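Brazo Kusham

31 comentarios · 200 veces compartido
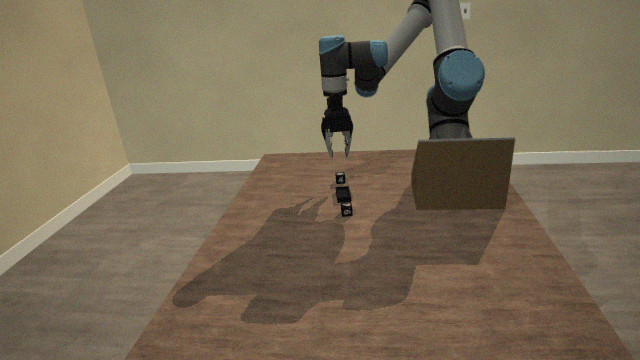

Gonzalo Iriarte

El brazo Kusham es un proyecto de manipulador articulado de construcción doméstica, desarrollado en el taller compartido Plondwood y acompañado de un entorno de simulación propio, Ellomer. Sus autores lo presentan como una máquina capaz de ordenar piezas pequeñas sobre una mesa corriente. Esa capacidad está documentada casi por completo en simulación, y los resultados obtenidos con el aparato físico son escasos y difíciles de comparar.

Antecedentes

El proyecto nació de una discusión en el taller sobre la utilidad de tener un manipulador para tareas de banco: acercar tornillería, retirar piezas terminadas, clasificar restos. La primera versión usaba servos de modelismo y fue abandonada por la holgura de las articulaciones. La segunda, que es la que conserva el nombre, se anunció en septiembre con una lista de materiales incompleta. Faltaban las referencias de los rodamientos y el esquema de la alimentación, y varios lectores lo señalaron en la página del proyecto sin obtener respuesta durante meses.

Diseño

El modelo digital del brazo combina tubos grises, articulaciones oscuras y tapas azules. Termina en una pinza negra de dos dedos finos, con la cara interior de color gris claro. La documentación insiste en que cualquier persona con una impresora y un juego de llaves puede montar el conjunto en un fin de semana. Los registros del propio taller hablan de 2 montajes terminados, uno de ellos con piezas de aluminio mecanizadas por encargo, lo que resta bastante fuerza a la afirmación.

El control corre en la placa Thammasiri, elegida por precio. La placa cumple con las trayectorias lentas, pero su reloj deriva cuando se calienta y obliga a repetir la calibración. En el manual esta operación ocupa una línea. En el cuaderno de montaje, en cambio, aparece mencionada una y otra vez, con correcciones a mano de los valores de la muñeca.

Simulación

Ellomer reproduce una habitación sencilla con una mesa larga de madera, paredes amarillentas y zócalo blanco. La prueba básica coloca tres objetos negros pequeños bajo la pinza: dos cubos con caracteres claros y un bloque liso entre ambos. El bloque y el cubo más próximo casi se tocan, disposición incómoda para una pinza de dos dedos si la aproximación se hace por los lados equivocados. El brazo proyecta además sombras amplias sobre el tablero, un detalle que sus autores citan como muestra de realismo.

El argumento es discutible. Unas sombras convincentes ayudan a entrenar la visión, pero dicen poco sobre el rozamiento o la flexión de un tubo bajo carga, que son los problemas habituales de un brazo casero. El informe publicado el 2 de junio de 2024 recoge 3345 ejecuciones simuladas y ninguna tabla equivalente para la máquina real. Tampoco aclara cuántas partían de la misma posición inicial ni si se descartaron las fallidas.

Recepción

En foros de aficionados el proyecto fue recibido con interés, sobre todo por el entorno Ellomer, que puede instalarse sin disponer del brazo. Las críticas se centraron en el título del anuncio, que hablaba de automatización del taller. Quienes intentaron repetir la prueba de los cubos con un montaje propio describieron agarres inestables y pérdidas de posición tras varios ciclos. Los autores atribuyeron esos fallos a errores de montaje, explicación que no acompañaron de medidas.

Estado actual

Los planos siguen disponibles y el simulador recibe correcciones menores. La lista de materiales incluye ya los rodamientos, aunque el esquema de alimentación continúa marcado como provisional. El taller ha anunciado una tercera versión con codificadores en todas las articulaciones, sin fecha ni presupuesto.

Compartir · 31 comentarios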